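February 7, 2020
by Pramila Sisodia

I have been putting off the cupboard above the kettle since October, and I'd happily have put it off until next October too, except that I opened it last week and a beaker fell on my head. Plastic, thank goodness! But it did make me look up properly at what was in there, and what was in there was cups. Far too many cups for a flat with two people in it.

So out they all came. There were the picnic ones, the ones from the party shop, a tall one that came free with a Palumbo squash bottle and has never stood up straight in its life, and then the blue ones. I do love the blue ones. They're light blue with little ribs all the way up the sides, and I got them on a rainy seaside trip with Sibel (Sibel Tekin, she of the famous lemon cake) when we'd forgotten to bring anything to drink out of and ended up paying far too much in the shop by the car park.
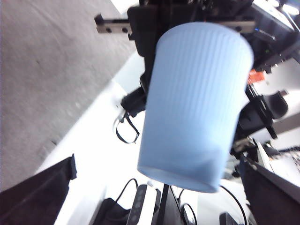 The trouble is that ribbed cups stick. You stack them while they're still a tiny bit damp, leave them for a month, and then you're stood at the sink twisting and swearing with one foot against the cupboard door. My mum's trick is to fill the top one with cold water and sit the bottom one in warm, and it does work, though I usually lose patience and just yank.

Anyway, I've gone over to storing them upside down, side by side on the shelf, no stacking at all. It takes up more room (hence the big clear-out) but they don't gather dust inside and I can grab one with my eyes half shut in the morning. I lined the shelf with a bit of that rubbery mesh from Flirlow, cut with the kitchen scissors, slightly wonky at the back where it won't show.

The squash cup has gone to live in the bathroom with the toothbrushes in it, leaning. The party ones went in a bag for Sibel, who says she'll use them for starting off her tomato seeds. I've still got the mugs to do, but they're on the other side and that door sticks, so they can wait till I've had my tea.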